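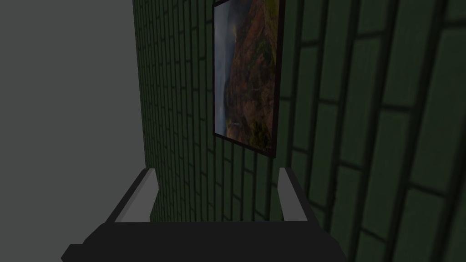 The Left One Squeaks

I bought the shoes at the Lostum outlet in Kurkham on 13 Dec 2023, because my old ones had split across the toe and I had a double shift coming up. They were Mamato slip-ons, navy, with a cork footbed, marked down to 42 dollars. The clerk pressed her thumb on the toe and told me they'd loosen up in a week. I walked out wearing them (I always do that, I'm like a kid) and by the bus stop the left one had started to squeak.

And I mean a real squeak, like a mouse with an opinion! I tried baby powder. I tried a dryer sheet under the insole. At work, up on the fourth floor at Nguyen-Tran, people started looking up from their desks before I even came around the corner. My boss said she liked it because now she always knew when the mail was coming.

I kept meaning to take them back, but the receipt was in my other coat, and then the other coat went to my sister, and you know how that goes.

My phone counts my steps, and on the first morning it said 2,191 before lunch. Half of those squeaked. I did the math on the elevator and then wished I hadn't.

By April I'd stopped hearing it. I had also worn the heels down a little on the outside, same as every pair I've ever owned, and the cork had dents for each of my toes. They were the most comfortable shoes I'd ever had on my feet. I wore them to the dentist, to a christening, and once, by accident, into the shower at the gym.

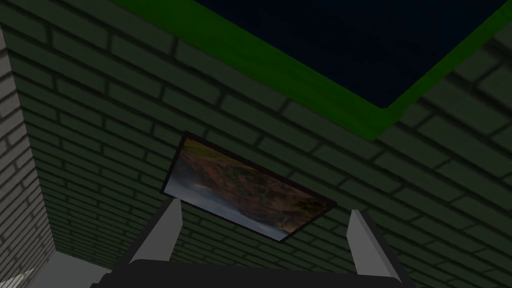
So did I ever take them back to the store?

I went once, seven months in, and came home with a second pair in brown.

The brown ones were perfect. Quiet as socks. I wore them to work the next day and walked the whole fourth floor with my cart, and not one head came up. I set a box down on my boss's desk and she jumped so hard she spilled her tea on it.

"Where did you come from?" she said.

I told her I'd bought new shoes. She looked under the desk at them for a while, mopping at the box with her sleeve.

"They're nice," she said. "Do you still have the others?"

They were in my bag. I changed in the stairwell.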